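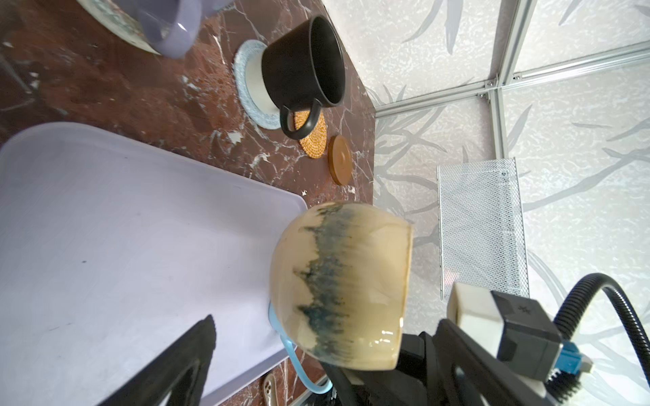 August 2026

Sunday, so the building was quiet and I finally got through the subtitle pass on Hotberg. Writing this up now because Agnese is taking over reels three and four and she'll want to know what I did and what I left alone.

Quick background for anyone opening this notebook cold: Hotberg is the horror anthology, 4 short films stitched together with a bit of framing story, and Divano wants it on their service in September. They've asked for new English subtitles, a clean dialogue track and a trailer cut that doesn't give away the ending of the last short (the festival trailer did, cheerfully, at the very end!).

Started with the subtitles. The file we got from Raudsepp was made for a festival print and the frame rate doesn't match our master, so every line drifted later and later. By the end of the first short people were answering questions before they'd been asked. I converted the whole file first and then nudged the first line by hand, and after that the first two shorts sat nicely. The third one still had a jump in the middle. Took me most of the morning to work out that the festival print has a longer black gap between the second and third shorts, and then the apartment story loses a few shots that are back in our master. So it's one offset up to the elevator, and a different one after it. I've put a note in the timing sheet at the exact line. Please don't "fix" it, Agnese, it's right now!

Reading speed next. The old subtitles are very wordy. In the school short the teacher talks fast and the lines were flashing by before I could finish them, and I know the film by heart at this point. I trimmed 40 lines. Mostly names (everybody says everybody's name constantly) and a lot of "well" and "you know." I left the nursery rhyme completely alone. It comes back in the last short and the wording has to match, so if you change a word in one place change it in the other.

One I couldn't settle: the old woman calls the thing in the stairwell something between "lodger" and "guest." The festival version uses both. I've gone with "lodger" all through because it's creepier and it fits the rent joke later, but Tarmo may have opinions. He usually does about this film.

Sound. Only had time for the first short. There's a hum under the kitchen dialogue, and I took it down a little with the notch filter at 1000 Hz and below, then put most of it back. With it gone the room sounds dead and the jump scare is weirdly smaller. Compared both versions on headphones and on the little TV speaker and liked the hummy one better both times. Saved both, the names are obvious.

Trailer: watched Jellbridge's rough cut twice. I like the first half a lot, very slow, hardly any music. Then it turns into every other horror trailer with the booms. Also there's still one shot from the ending in there, the open door, at the tail of the fast montage. It's only on screen for 7 frames but I spotted it right away and so will everyone who pauses things for fun. Sent them a message asking for that shot out and fewer booms.

Left to do:
Reels three and four, reading speed only (timing is done)
Song lyrics over the end credits, no translation in the old file at all
Ask Tarmo about lodger/guest
Ask Divano if they want the shorts as chapters or one straight run, the delivery sheet says both on different pages
Hum in the second short, same approach, go easy

Backup is on the blue drive and on the server. The server copy was still going when I left so check it finished before you open anything.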